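Call for participants: student robot project, spring group

The Flistora robot club in Honberg is looking for new members for the Bendis project. We are students who teach two robot arms to work together at one table. You do not need to study engineering to apply. 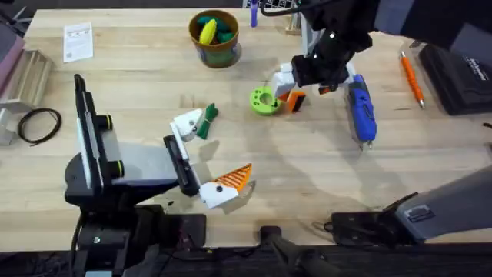
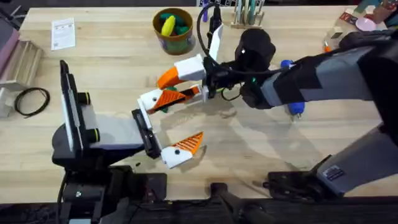

Two arms at one bench, with the green part at the right gripper.

The group has 3 open places. One is for programming, one is for mechanical work on grippers and finger pads, and one is for planning the tasks and keeping the notes. If you are not sure which place fits you, write this in your application and we will talk about it.

What we expect from you:
You are enrolled at a school or college in Honberg.
You can come to the lab two evenings per week, 90 minutes each time.
You are patient. The same small movement is often repeated 40 times before we change anything.
Basic Python is helpful for the programming place — for the other two it is not required.

What you receive:
Your own key card for the Kahsay workshop, a safety lesson in the first week, and a written confirmation of your hours. The work is not paid. Travel to the student competition is covered by the club.

We begin in February. The competition is at the end of the semester, and every member takes part in it.

To apply, please send us half a page about yourself and one thing you have built or repaired. It can be very simple. You can also leave it on paper in the Flistora mailbox, Kahsay workshop, room 87. Every application receives an answer.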